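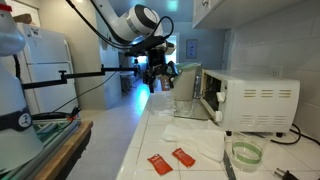 Bras blanc et pince noire au-dessus du plan de travail, à côté d'un mini-four à la porte ouverte.

Apprendre la cuisine à un bras robotisé : le prix d'une démonstration

Un mini-four pose trois problèmes à un manipulateur. La porte pivote autour d'un axe horizontal bas, ce qui impose à la pince une trajectoire en arc. La grille se trouve dans un volume sombre où les caméras de profondeur perdent une partie de leurs points. Les boutons, enfin, demandent une rotation pure du poignet, presque sans translation. Un opérateur humain règle tout cela sans y penser. Le laboratoire Trolteren, installé à Hedville, essaie de transférer cette compétence sans la programmer.

Deux méthodes y coexistent. Dans la première, le guidage manuel, l'opérateur saisit le bras, dont les moteurs ne compensent plus que la gravité, et le conduit jusqu'à la poignée. Les angles articulaires sont enregistrés à 100 Hz. Les efforts de contact mesurés au poignet sont toutefois pollués par ceux de la main humaine, et le corps de l'opérateur masque souvent l'objet. Pour un geste court, l'équipe s'en accommode.

La seconde est la téléopération. Un bras maître, de cinématique identique mais plus léger, est manipulé à distance ; le bras esclave reproduit la consigne avec un léger retard. Les images restent propres et les données correspondent à ce que la machine percevra en autonomie. Le revers est la perte du toucher. Faute de retour d'effort, les débutants poussent la porte au-delà de sa butée ou referment la pince trop tôt. Gellden, qui fournit les bras maîtres, a ajouté en juin une résistance proportionnelle au courant moteur. Les opérateurs la jugent grossière, mais ils la laissent activée.

Le corpus actuel compte 1142 démonstrations réparties sur 19 tâches : ouvrir le four, tirer la grille, déplacer un bol, plier un torchon, saisir un sachet posé à plat. Cette dernière est la plus ingrate. L'épaisseur du sachet est proche de l'erreur de positionnement verticale, et la plupart des opérateurs finissent par le faire glisser vers un bord pour le pincer par la tranche. Le modèle a repris cette stratégie, y compris ses hésitations.

L'imitation copie en effet les défauts avec le reste. Une pause pendant laquelle l'opérateur réfléchit devient, pour le réseau, un état où il convient de ne rien faire, et le bras peut s'y bloquer. Le logiciel Kvam, développé en interne, supprime les segments immobiles avant l'entraînement. Il écarte aussi les essais dont la durée s'éloigne trop de la médiane de la tâche, un critère que plusieurs membres de l'équipe contestent : les essais lents contiennent souvent les rattrapages, et ce sont eux qui manquent au modèle quand la pince manque sa prise.

Une séance de téléopération dure jusqu'à neuf heures, pauses comprises. Entre deux essais, les objets sont déplacés de quelques centimètres et le four légèrement tourné. Cette remise en place reste manuelle et occupe une part importante de la journée. La prochaine campagne portera sur les boutons.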